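The Long Wait for a Small Check

Settlements in consumer cases arrive with trumpets and pay out in coins. The one against Kotard, maker of garage door openers that liked to open garage doors, is now in its fourth year.
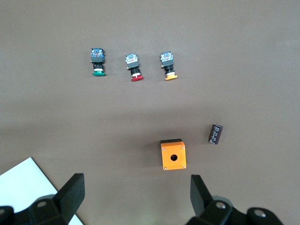 One claimant in Drostton wrote to the court that she had received more mail about the settlement than she had ever received about the garage door, and asked whether she could be paid in postage. The judge entered her letter into the record without comment. It is the most widely read document in the case.

The facts were never very tangled. Kotard sold a line of openers that responded to their owners' remotes and, on certain evenings, to the neighbors' remotes as well. People came home to find the door up and the raccoons settled in. A suit was filed in the county court at Drostton, then another, and before long 3494 households had signed on, each with a story about a bicycle.

Kotard's lawyers argued first that the doors had opened only briefly. When that failed they argued that the warranty, properly read, covered the motor and the rail but took no position on whether the door should be open or closed. The judge asked for a copy of the warranty and read that section aloud twice, the second time slowly.

Then came the arbitration clause, printed on the inside of a carton flap. By cutting the tape, the company said, buyers had given up their right to a trial. The plaintiffs' firm, Ramasamy, answered that its clients had mostly been looking for the screws. A hearing was held on which way up a reasonable person opens a box. It took three days and produced a ruling for the homeowners, along with a footnote on packaging that law students are apparently now made to read.

After that everyone got tired, and tired parties settle. Kotard admitted nothing and agreed to a fund. The fund went to an administrator called Enov, whose job is to find the claimants, verify the claimants and mail them things. The claim form asks for the serial number of the opener, found on top of the housing, against the ceiling, where a person can read it with a ladder and a hand mirror.

Almost 3000 forms have come back. A good number were rejected for being signed in the wrong color of ink, and the rejections are being appealed, by mail.

What will each household get? The lawyers prefer not to guess, although the notice promises a "pro rata distribution" after fees, costs, taxes, and the expense of sending the notice. An earlier draft offered a coupon toward a new Kotard opener. The judge struck that one out herself, in pen, hard enough to mark the page underneath.

The next status conference is set for a Thursday in January, at nine in the morning. Parking at the Drostton courthouse is in the underground garage, and visitors are asked to allow extra time, as the door has been sticking.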